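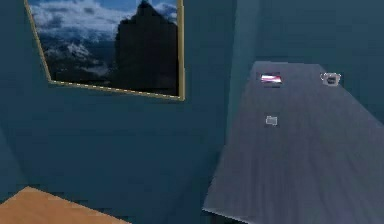

1/ Planning the robot budget for next year, part one. Before we pay for any arm, we pay for simulation. The long gray table, the mug near its far end, the teal walls: all of it is rendered, and all of it cost us less than one good gripper.

2/ We are a small workshop and we want one arm for tabletop work, picking small things and putting them in order. I have two offers on my desk, one from Ornby and one from Sterkley. I will not publish the prices, they asked me not to.

3/ What I can publish is the part which the offers do not contain. Mounting plate and bolts: 800 dollars. Spare fingers: 80 dollars for a pair, and we will need more than one pair. Training for two persons: not decided.

4/ The computer is the biggest line of my own list. 3186 dollars with the graphics card. Konrad Urbańczyk found a cheaper one, but it has less memory and the rendering already looks soft on the machine we have.

5/ Reach is my main question now. The small things in our test room lie toward the far end of the table, and this is on purpose. If the arm cannot go there from its base, we must buy a rail or a shorter table. A shorter table is much cheaper.

6/ Sunent rents arms by the month. I was against it in the beginning. Now I think to rent for the first two months and buy after, if the cycle times are good. Kazimiera Tokarz is checking if the rent can be subtracted from the price.

7/ I also keep 10 percent of the total for things I forgot. Last time it was cables and a safety relay, and delivery of both.

8/ Decision is in November. I will write part two when I have the answer about the rail.

Comments (3)

sikora_fan: Did you count insurance? Ours went up after the arm was installed.

mill_and_bench: We rented first too. Ask who pays the transport back, it was not in our contract.

Ewa: Please share the model of the computer when you order it.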